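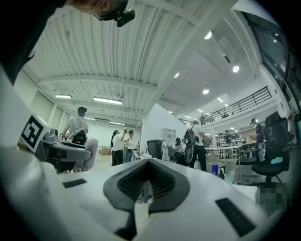 Kanano hand gripper: ribbed pad wears on one side, marker drifts after cleaning

Forum: Hand tools and end effectors
Started by slowcam_anna, August 7, 2025

slowcam_anna
Hello all. I take care of the Kanano hand grippers in our hall and I have two problems with one of them, which I call the left one. It is always used in the left hand.

First problem. The dark ribbed rubber in the V is wearing much faster near the notch than at the top, and only on the inner side. After almost 3000 closings the ribs there are nearly flat and a smooth cup starts to turn in the grip. On the right tool the same rubber still looks good.

Second problem. When I clean the marker panel and put it back, the tracking gives me a jump of 4 mm compared with the day before. I tighten the screws the same way each time. If I do the calibration again the jump is gone, until the next cleaning.

Is it possible that both come from the same cause? I would like to understand before I order parts from Dalley.

pinion_pete
Same cause, I'd bet on it. Your panel bracket and your finger mount share the base plate on that model. If the base plate is bent you get uneven jaws AND a marker that never sits flat. Take the shell off and put a straight edge on the plate.

ohmhound
Disagree with pete. A bent plate would give you a constant error and the calibration would absorb it. A jump that shows up only after you remove the panel is the panel not seating. Stop removing it. Clean it in place with a barely damp cloth.

pinion_pete
Constant error, sure, if nobody unscrews anything. She unscrews it every time. A panel pulled down on a bent plate lands somewhere new each time.

slowcam_anna
Thank you both. I did the straight edge this morning. The plate is flat as far as I can see, but my straight edge is only a steel ruler, so please do not trust this too much.

I should also explain how the tools are handled, maybe it is important. The operator wears the head unit and works with one tool in each hand, standing in front of the sink cabinet or one of the tables. 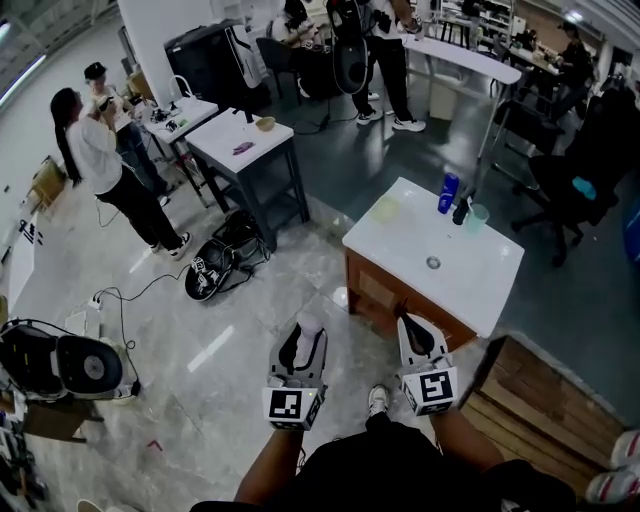
The cable is the other thing I am thinking about. We route it from the back of the tool and fix it with one clip. If the clip is too near the body, the cable pulls when the wrist turns, and the operator corrects with the hand without noticing it. I can imagine that the object then presses always on the inner side of the V. I moved the clip 13 cm back on the left tool – on the right one it was already there, I don't know who did this.

ohmhound
That fits the wear a lot better than a bent plate. Do you swap the pads left to right at all?

slowcam_anna
No. The manual says to replace them in pairs, and it says nothing about swapping.

grippy_wren
We run the Paju version, same rubber. We do not swap. The ribs take a set in one direction and if you turn them around they feel slippery for days. New pads, both sides, and write the closing count on tape inside the shell.

For the marker: there should be two small locating pins under the panel. On ours one had broken off and was lying inside the shell. Without it the screws alone decide where the panel goes.

pinion_pete
Pins, yes, check those. I still want somebody to put a real straight edge on that plate.

slowcam_anna
I opened it again. One pin is there, and the other hole is empty. I could not find the pin inside, so it is possible that it fell out at an earlier repair. I put in a pin from the Pokell spare kit. It goes in a little tight.

Then I removed and mounted the panel six times with a check after each. No jump bigger than the normal noise. The new pads are ordered. I will borrow a better straight edge for pete.

ohmhound
If the pin is tight, don't hammer it. Ream the hole in the panel, leave the body alone.

grippy_wren
I would leave it tight. Ours was reamed and it's loose again since April.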